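Greltholm Support – Ticket 4000
Opened: January 4, 2018
Product: Stekix block sorting set, with tray
Category: Missing or mixed pieces
Status: Waiting on customer

Customer's message

We use the Stekix set on a marble-topped play table with Clerell wallpaper panels around it. The light blue blocks are supposed to live in the tray and the other colours stay out on the table. They keep ending up in one pile, and at pack-up I can't tell if the set is complete. The checklist in the lid says 60 pieces and I get 11 short, almost every time. I bought the set in June and have had the same trouble since. Pictures attached.
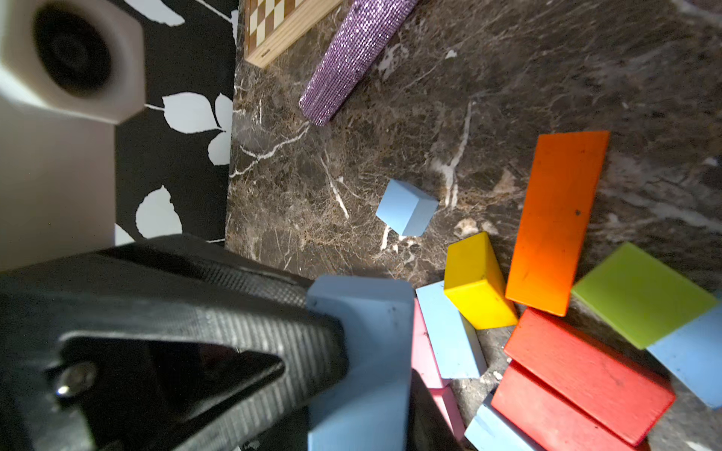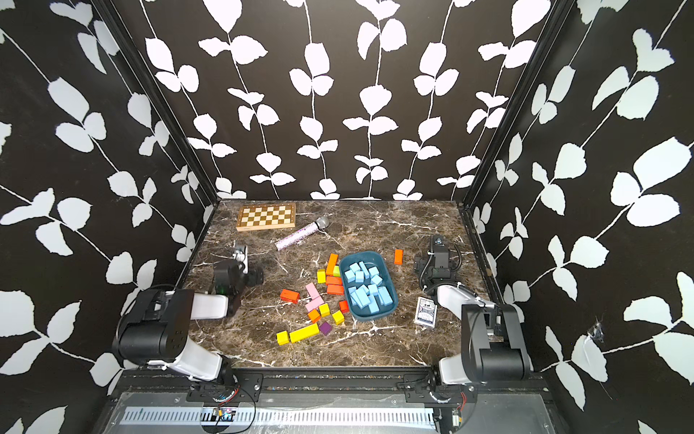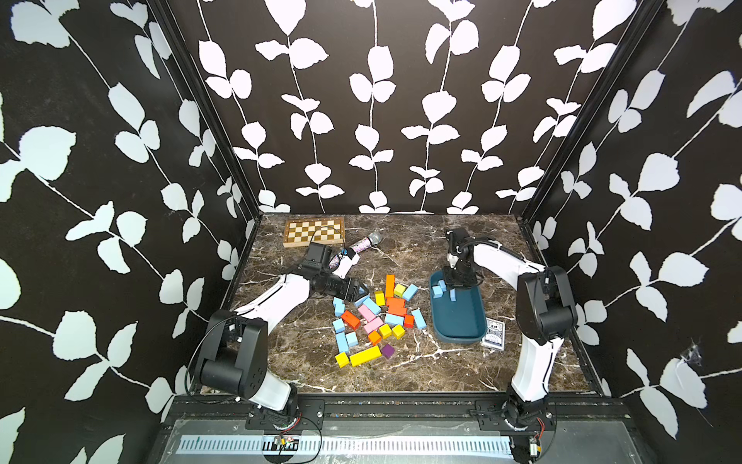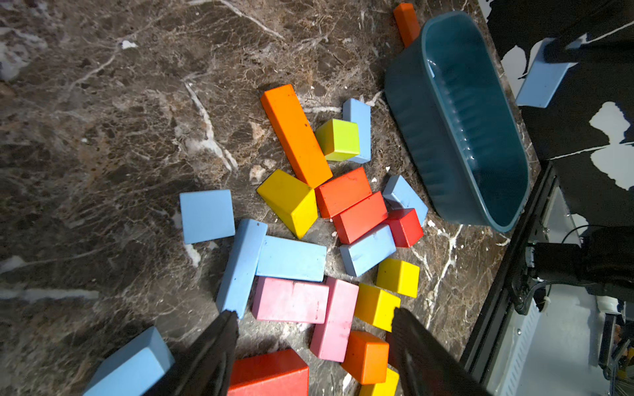

Log

Entry 1. The checklist is the first thing to rule out. Older lids carried a list for the larger set, and the number printed under the Siddiqui stamp tells us which one you have. If it reads 1941, the list is wrong for your box and you are probably not short at all. In your second picture the light blue blocks are together in the tray with the bright colours off to the left, and that is the layout to go back to before you check anything. The last picture has the tray empty and light blue mixed in with the orange and red, so a total taken at that stage is easy to get wrong.

Entry 2. Asked customer to do the following:
1. Move the chessboard and the toy microphone off the table. Look inside the chessboard as well – small cubes do get shut in with the chess pieces.
2. Put every light blue block in the tray.
3. Line up the rest by colour along one side of the table.
4. Check each colour against the list and write down what is short.
5. Send us the number under the stamp.

Entry 3. Customer replied that the chessboard had no blocks in it. The lid is at the other house and the number will follow on the weekend.

Entry 4. Replacement pieces on hold until we have the number. If the lid is the old one we will mail a new checklist at no charge. Loose blocks can be ordered by colour, but the tray is only sold with the set.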